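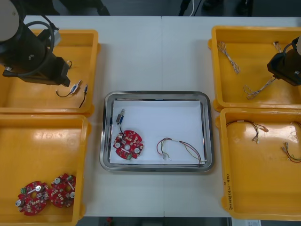
Sorting salvaged boards and leads – bins or drawers?

skisside_sparks
Posted January 30, 2019
Hello all! I've finally moved my bits out of biscuit tins and I'm so pleased with it. Yellow plastic bins on the white table, a steel tray in the middle with a sheet of paper in the bottom, and everything gets looked over in the tray before it goes to its bin. The round red boards have a bin of their own now (I love those things, the hole in the middle makes them so easy to pick up). How does everyone else do it?

Ratanaporn
Oh this is right up my street! Paper in the tray is a great tip, small parts show up so well on white. I scribble notes on mine as I go and keep the sheet with the boards.

brokville_bob
Steel tray, though? I'd never put a bare board on metal. One forgotten battery and you've shorted something. Plastic or cardboard for me, every time.

skisside_sparks
Fair point Bob, but nothing gets powered up in there and the paper covers most of it. The raised rim is what sold me – I lost 2 connectors down the back of the bench in July and I'm still cross.

Crisóforo Maldonado
I'm with Bob on the tray, sorry! Paper is no help against static either. A proper mat with a wrist strap costs very little. Love the open bins, mind you. Drawers are where parts go to be forgotten. I had 683 leads in mine when I finally tipped them out, and half were duplicates.

Steven
Drawers all the way here. Dust! Also please don't let boards lie on top of each other, the tall round parts get knocked. I stand mine on edge in a rack.

Ratanaporn
A rack is a lovely idea, I'm going to try a toast rack tonight. What do you all do with looms? Mine turn into spaghetti.

brokville_bob
Loose loop, one twist of wire, plugs hanging the same way. Never wind them tight.

skisside_sparks
Toast rack!! Off to look in the kitchen.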